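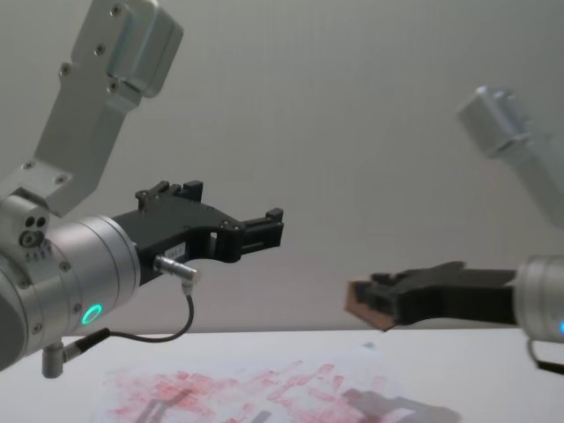

2. Method

Household water use in the Paiva district was taken from meter readings supplied by Herkell for March. The raw file held 2,548 readings. Duplicates and meters with no starting value were removed, and 800 households were drawn at random from the remainder. Kyriaki Tsolakis cleaned the file – Orestis Kyriakidis ran the regression. Household size came from a postal survey, and 84 forms could not be matched to a meter.
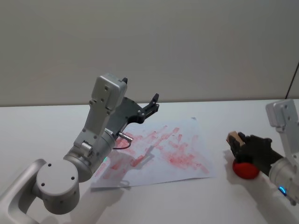 3. Results

Use per person fell as household size rose. The drop was steepest between one and 2 residents. Garden area had a weak effect, as expected for a wet month. Unmatched forms were left out of all tables. Residuals are plotted in Appendix B.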